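Sim eval ranking vs. real ranking on tabletop pick and place: do you trust it?
Last updated: October
4 min read
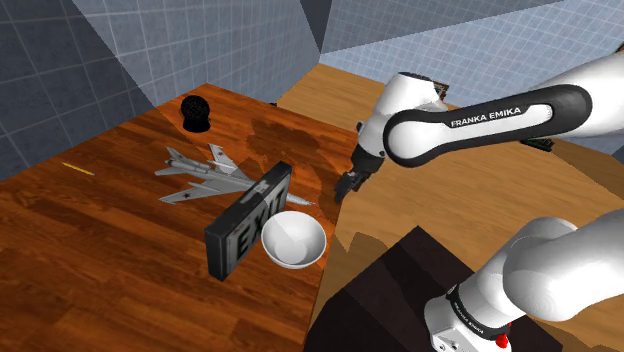

gavlow_bench
I've been testing whether success rates in simulation put policies in the same order as success rates on hardware. Five checkpoints, one arm, tabletop pick and place. Each checkpoint gets 200 episodes in sim and 40 on the real arm. The sim side uses the Rinula scene set with randomized walls, floor, light direction and distractors, so a bowl can end up beside an exit sign and a model jet on the same plank table. Across the five checkpoints the order matches except for one swap between second and third place. Absolute numbers don't match at all. Sim is lower for every checkpoint. My plan is to use sim for ranking only and drop the absolute numbers from the report. Objections?

tendonslack
One swap in five is weak evidence either way. With 40 real episodes per checkpoint your intervals are wide enough that second and third are probably tied on hardware. Did you compute them?

gavlow_bench
Yes. Second and third overlap almost completely. First and fourth do not.

tendonslack
Then report it as a tie and don't call it a swap.

mu_static
I'd object to the scene set before the statistics. Those objects differ a lot in size and shape. A bowl has a rim you can pinch. A pencil lying flat needs the fingers nearly on the tabletop, and contact settings in the simulator decide whether that grasp works. If you pool everything into one success rate, you're measuring the object mix. Split by object and see if the ranking survives.

gavlow_bench
Split it this morning. Ranking survives for the bowl. For the pencil all five checkpoints are near zero in sim, and two of them do fine on hardware. Friction and finger pad geometry are the defaults from Eremano.

mu_static
So the pencil carries no ranking information and pulls every sim average down. That may be your whole absolute gap.

gavlow_bench
Part of it. With the pencil removed, sim is still lower for four of the five.

quatdrift
Disagree with mu_static on dropping objects after the fact. If you remove whatever doesn't correlate, you'll get a nice correlation. Fix the object list in advance, or tune contact on a held-out object and then rerun the lot.

mu_static
I said split, not drop. But fine, agreed on the held-out object.

quatdrift
Also check shadows. Hard shadows over the tabletop and floor can move the policy around if it was trained on diffuse light. We ran 120 episodes with shadows off and the same seeds, and the weakest checkpoint gained the most. That can change an order.

gavlow_bench
Same seeds for object poses too?

quatdrift
Poses, textures and camera. Only the shadow setting changed. Pair the episodes when you test it, otherwise you throw away most of the power.

tendonslack
Seconding the paired test. The Grabowska scripts have it built in — look for the paired flag. It needs at least 16 discordant pairs before it prints a p-value.

gavlow_bench
OK. Order of work: tune contact on an object outside the list, rerun all five checkpoints, then the paired shadow run. Second and third go in the table as tied. I'll post the per-object numbers when the rerun is done.

mu_static
Post the friction values as well, please.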